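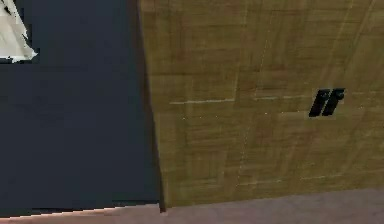

## Getting on with magnesium (and giving up on the fizzy stuff)

I've been meaning to write this up since November, when my calves first started cramping in the night, and a couple of you have asked in the comments what I ended up taking. So, pour yourself something, because I do go on a bit.

The cramps began after I joined the evening running group at Lovwood. I'm not a natural runner by any stretch, but it's a friendly lot and the route goes down past the canal and back up through the allotments, and I came home pleased with myself every time. Then I'd wake in the small hours with my left calf clenched like a fist. If you've had it you'll know – you end up hopping about in the dark trying not to wake the whole house.

Callum Lennox, who leads the slower group (bless him for that), told me to look at my drinking first and my supplements second. He was right that I wasn't drinking nearly enough. I'd have a big mug of tea before setting off and call that hydration! Two glasses of water through the afternoon and one when I got in made a difference fairly soon, but the cramps didn't go altogether, and that's when I started reading labels in the chemist's like a woman possessed.

### What I tried first

I began with the Rornis fizzy tablets, the orange ones. Lovely taste, I'll give them that, a bit like the squash we had at school. But they disagreed with my stomach something rotten, and I had one very uncomfortable run that I shan't describe in any detail. I kept at it for longer than I should have done, mostly from meanness, having bought two tubes.

After that I went over to the Nivow capsules, which are magnesium glycinate. The label gives 300 mg for the daily dose, split over 2 capsules, and I take both with my supper. They're quite large, so if you struggle with swallowing tablets you might prefer a powder. My sister has the Jardine powder stirred into yoghurt and gets on with it very well, though I found it chalky and ended up giving her the rest of my tub.

I did ask the pharmacist before I started, and I'd say do the same, especially if you take anything for blood pressure or have trouble with your kidneys. She was ever so patient with me and went through my other tablets one by one. She also said that the evidence on magnesium for night cramps is mixed, and that plenty of people get no benefit from it at all. I was glad to be told that plainly before I'd spent the money.

### How it's going

I've been on the capsules for 26 weeks now and I've had one bad night in the past month, after a long walk in the heat with my brother-in-law, who doesn't believe in stopping for a sit-down. Whether that's the magnesium, or the water, or the calf stretches I do on the bottom stair while the kettle boils, I really couldn't tell you. I'm not minded to stop any of them to find out.

My stomach has been perfectly calm, anyway, and I'm sleeping better, though the lighter evenings always play havoc with me and I still wake early with the birds.

Next on my list is protein powder, as Callum keeps mentioning it. I've had one go at a vanilla one so far and it went into lumps, so if any of you have a brand that mixes properly with oat milk, do leave me a note underneath. I haven't got a blender and I'd rather not buy one.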